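Sulel opens second collection round for Grenia, its library of everyday handling demonstrations

Hand-held grippers go into working offices as the project turns to cups, bottles and drinks

GRANDELPORT, September. Sulel has begun the second collection round for Grenia, a library of human demonstrations used to train handling policies for two-armed robots. The round covers small drinks tasks carried out in ordinary rooms: picking up a cup, carrying it, setting it down, bringing a bottle to it, and clearing it away afterwards. Recording is carried out with hand-held grippers operated directly by a person, with no robot on site.

The first round was confined to dry goods on a bench. It produced usable material for folding, stacking and sorting, and a policy trained on it performed acceptably on the same bench. Performance fell when the bench was moved to a room with different lighting and furniture. The second round has been planned around that result. It will run for 12 weeks and will use 54 separate task scripts, each to be recorded in 6 or more rooms before it is accepted into the library.

Method

Each operator works with a pair of grippers, one in each hand. The jaws are opened and closed by the operator, and the position of each gripper is recovered afterwards from the recorded views and from the printed square markers on the gripper bodies. Views from the grippers are recorded together with a view from head height. The streams are aligned to a common clock before any labelling takes place.

The hand-held approach was chosen over remote operation of a robot arm for three practical reasons. Set-up in a new room is short. The operator feels contact through the tool and corrects grip force without being prompted. The equipment can be carried up stairs and through narrow doors by one person. The main cost is that the recorded motion is human motion, and some of it lies outside the reach or speed limits of the target arms. Such segments are found by a filter at the processing stage and are either slowed or discarded.
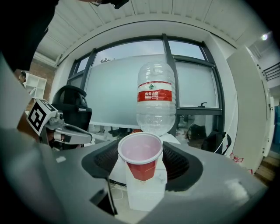
Liquids are treated as a separate category in the script set. A cup with liquid in it places limits on tilt and acceleration that an empty cup does not, and the two cases are therefore scripted and labelled apart. Clear bottles and clear liquids also give poor results with depth estimation, so the library relies on colour views for these tasks and no depth channel is supplied. Where a script calls for a visible fill level, tinted liquid may be used.

Oğuzhan Akgül, who leads data collection at Sulel, said: "Our first policy had seen a great many cups, all of them in the same place. It handled those well. When we put the same cup near a window, the grasp success rate dropped far enough that we stopped the test. We would now take fewer repeats in more rooms, and the schedule has been written on that basis."

Choice of rooms

Rooms are selected for variation in light, floor finish, furniture and background activity. Rooms are not cleared beforehand. Chairs, cables, bags and shelving stay where they are unless they present a trip hazard on the operator's path, and people who work in the room may carry on doing so once they have been informed of the recording and have agreed to it.

Large windows have been given particular attention. Daylight behind a transparent object changes its outline considerably over the course of a day, and a session that starts in the morning and resumes in the late afternoon is logged as two lighting conditions. Glossy floors are logged in the same way, as reflections were a frequent cause of marker detection errors in the first round.

Objects are bought locally for each site from ordinary shops. The scripts specify a class of object, such as a small cup or a drinks bottle, and leave material, colour and make open. A list of the objects used is stored with each session.

Session procedure

A session follows a fixed order. The procedure has been shortened since the first round, and now reads as follows:

1. Check the markers on both grippers for dirt, scratches and lifting edges. Replace any marker that fails.

2. Open and close both grippers fully three times while recording. The sequence is used to calibrate jaw width.

3. Walk the working area with the grippers held at waist height, so that the room can be mapped before the first task.

4. Read the script once, then carry out the task without stopping to consult it. If the order of actions is lost, finish the movement, put the object down safely and mark the take as incomplete.

5. Pick up, carry and put down each object named in the script. Paper cups are to be held with the lightest grip that keeps them steady, and any cup with a crushed rim is taken out of use.

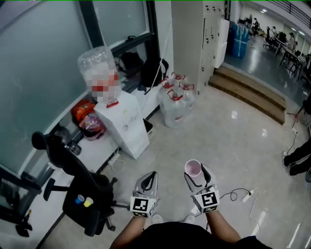 6. Return the objects to new starting positions. The operator chooses these freely within the marked area, which may include seats, ledges and low tables as well as worktops.

7. Change operator or rest after every block. A block lasts no longer than the script sheet states, and operators may end one early without giving a cause.

Incomplete takes are kept. In the first round they were deleted at source, which left the library with almost no examples of a slipped grasp or a missed placement. From this round they are stored in a separate partition with a short note on the point at which the task departed from the script. Their use in training is at the discretion of the user, and they are excluded from the default download.

Processing and labelling

Recordings are transferred at the end of each session and processed by Duman, Sulel's in-house pipeline. Duman aligns the streams, recovers the gripper paths, estimates jaw width and rejects takes in which the path is lost for longer than a set limit. Rejected takes are listed in a report returned to the site, so that the script can be repeated before the equipment is packed.

Labels are added by hand after processing. Each take receives a start point, an end point and a mark at every contact and release. A written description of the task is attached in plain English. Two people label every take independently, and disagreements over contact timing are settled by a third. In the first round nearly 12 per cent of liquid-free takes needed this third reading, most of them involving thin or flexible objects. A higher share is expected for the present round, as the moment at which pouring begins is harder to fix than the moment of grasp.

Faces are obscured before labelling, as are screens and papers on which text can be read. Sound is not recorded.

"The labelling is slower than the collection, and it sets the pace of the whole project," said Akgül. "We looked at automatic contact marks and they were good enough for rigid objects. With a paper cup the wall gives before the cup moves, and the automatic mark came late nearly every time. We have left that job with people for now."

Evaluation

The library will be tested by training one policy on the first round alone and one on both rounds together. The two will be compared on a pair of fixed arms in rooms that appear in neither round. Tests will cover grasping, carrying level, placing on a small raised surface, and pouring to a marked line. Spillage will be measured by weight. Results will be published in full, including tasks on which the combined policy performs worse than the earlier one.

No claim is made at this stage about performance with hot liquids, glassware or open flames. These are outside the scope of the scripts, and operators are instructed not to substitute them.

Availability

The first round of Grenia is available now to registered research users. The second will be issued in two parts, the first after the midpoint of collection and the remainder once labelling has been completed. Both parts will use the existing file layout, and loaders written for the first round will work without change apart from one added field for lighting condition. Users who need the incomplete takes should request the separate partition when they register.

Offices, workshops and teaching spaces in the Grandelport area that wish to host a session may apply to the collection team. A host room should have a clear walking path, mains power and an area in which small amounts of water may be spilled. A site visit is made before any recording is agreed.

About Sulel

Sulel develops data collection tools and training libraries for robot handling. Its work covers hand-held recording equipment, path recovery software and labelling practice. The company is based in Grandelport.

Press contact

Oğuzhan Akgül, Data Collection, Sulel, Grandelport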